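November 13, 2024

Scanning day for the Rundley postcards, and I got further than I expected! Doaa El Khatib dropped off her uncle's album this morning (the fat brown one, not the one with the loose spine) and I managed 17 cards before lunch, fronts and backs. 216 still to go in the whole collection, so let's not celebrate yet.

The best of the bunch is a view down Romaniuk Street with the old bakery on the corner. No postmark, sadly, but the message on the back mentions "the new bridge," so I'm putting it after the bridge opened and leaving it at that for now. If anybody reading this has the bridge file at home, please bring it back, I've been looking for it since April.

The scanner is still putting a thin pink line down the right side of anything over 6 inches wide. I cleaned the glass twice and no change. Turning the card sideways gets rid of it, so that's what I did for the last four, and I rotated the files afterward. Remember to do the same with the big Guteck Mill ones or we'll be doing them all over again.

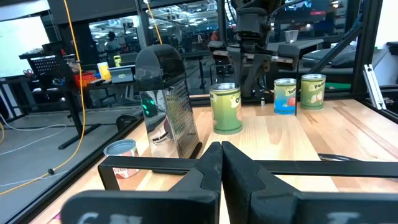

Box grater and green can on the tabletop.

File names: I've gone with street first, then card number, then F or B. Doaa wanted the publisher's name in there too, and she has a point (half of these are Grillus cards and people do ask for them), but the names were getting so long I couldn't read them in the folder. I put the publisher in the spreadsheet instead, column D.

Two cards are stuck together at the corner, numbers 11 and 12. I didn't pull. They're in the envelope on top of the cabinet, please don't be brave with them either.

Next time: the Mill cards, then the church outings.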